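Dye notebook - madder, iron and the small-cup trials
11 February 2019

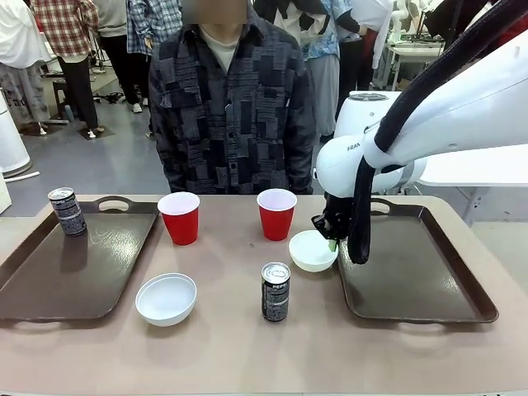

Trays, cups, bowls and cans on the beige table.

Best day on the madder so far! I finally ran the full set with proper weighing, and the spread of color from one bag of root is far wider than I hoped. Writing it all down tonight while the pots cool, before I start misremembering which skein went where.

Starting point, for anyone picking this up from the December pages: we had that dull brick color three times running and blamed the root. Britt-Marie Isaksson wrote back from Varberg and asked one question, which was how hot we were letting it get. Well. We were simmering it. She keeps hers well under that the whole time and lets it sit overnight, and she also asked whether our water was soft (it is, very). So two things to change, and I wanted to change them separately.

Yarn: the Salima two-ply, undyed, scoured on the weekend batch. I wound 8 skeins, all from the same cone so there can be no argument about fiber. Total dry weight 239 g, so they run a touch under 30 g each. Labels are knotted string this time - one knot for A, two for B and so on - and every one of them came through the pot still readable. No more tape. Tape was a terrible idea.

Mordant: alum at 15 percent of fiber weight, cream of tartar at 6 percent, an hour hot and then left to go cold in the pot. All 8 together, so the mordant is the same across the set. Rinsed once, kept damp in a lidded tub. I'd like to try leaving out the tartar next time, as Dzene's old recipe sheet skips it for madder and her reds on the sample wall are much cleaner than mine.

Root: chopped, soaked in cold water overnight, first soak poured off and kept. That first soak is mostly yellow and brown and I used to throw it into the main pot like a fool. Kept apart it gives a lovely soft apricot on its own (skein H, see below).

The runs:

A - tap water, low heat. Orange-red, even, a little flat.
B - tap water plus chalk, low heat. RED. A real red, leaning slightly blue. I walked around showing it to everyone in the building.
C - tap water, simmered on purpose. Brick brown, same as December. So that settles the heat question nicely.
D - tap water plus chalk, simmered. Brown again, a bit warmer than C. Chalk doesn't rescue it.
E - as B, then a short iron dip. Deep plum.
F - as A, then the same iron dip. Brown-purple, muddy on the outside of the skein. I think I crowded it.
G - exhaust from B, second bath. Coral. Gorgeous, and free!
H - the first cold soak, warmed gently. Apricot.

Temperature for A and B: I held them at 70 C as best I could. The probe on the left burner crept to 76 once while I was on the phone, for a few minutes, and I pulled the pot off until it came back down. No sign of browning in B from that, so there seems to be a little more room than I feared. I would still not go looking for the limit with good yarn.

Chalk: I stirred in a level teaspoon per pot, which is sloppy. Need to weigh it next time and write the number here. The bottom of the B pot had a fair bit of undissolved white sludge, so I suspect half of it did nothing at all.

Iron: 2000 ml of warm water in the gray bucket, two percent ferrous sulfate on fiber weight. E went in for four minutes with constant turning. F got the same time but I dropped it in folded over and the inner loops stayed paler. Fix: open the skein out fully, wet it first, and give it the whole bucket to itself. Also, the iron bucket is the iron bucket. Please nobody borrow it for scouring. One rusty smear and a whole batch of pale yarn goes gray.

Storage: moved the dry root out of paper sacks and into the Plastura tubs with the clip lids. The paper had gone soft along the bottom and I don't trust that corner by the drain. Same for the weld. The walnut hulls can stay where they are, they smell like a barn and have their own shelf.

Washfastness, first look only: I cut a short length from each skein, knotted it with white cotton, and washed it with neutral soap. A, B and G left nothing on the cotton. C and D left a faint tan. E bled a little purple in the first rinse and nothing in the second. F bled in both, so it wants another rinse before anyone touches it. H was clean, which surprised me, I expected that color to wander.

Lightfastness: cards wound with all 8, half covered with black card, taped inside the south window. Don't move them, even if they look untidy! I'll pull one strip at two weeks and leave the rest up until the sun gets some strength in it.

To do
- repeat B twice with weighed chalk, same cone of yarn
- one skein with no tartar, otherwise as B
- third bath from the B pot, if it hasn't gone moldy
- redo F with room to move
- send Britt-Marie a length of B and a length of C side by side
- order more alum, the jar is down to the last scoop
- find the lid for the small enamel pot

Late addition: B has dried now and it lost a little depth, as wet yarn always does, but it is still the reddest thing we have made here. G dried almost exactly the color of tinned salmon. I love it and will be knitting a hat.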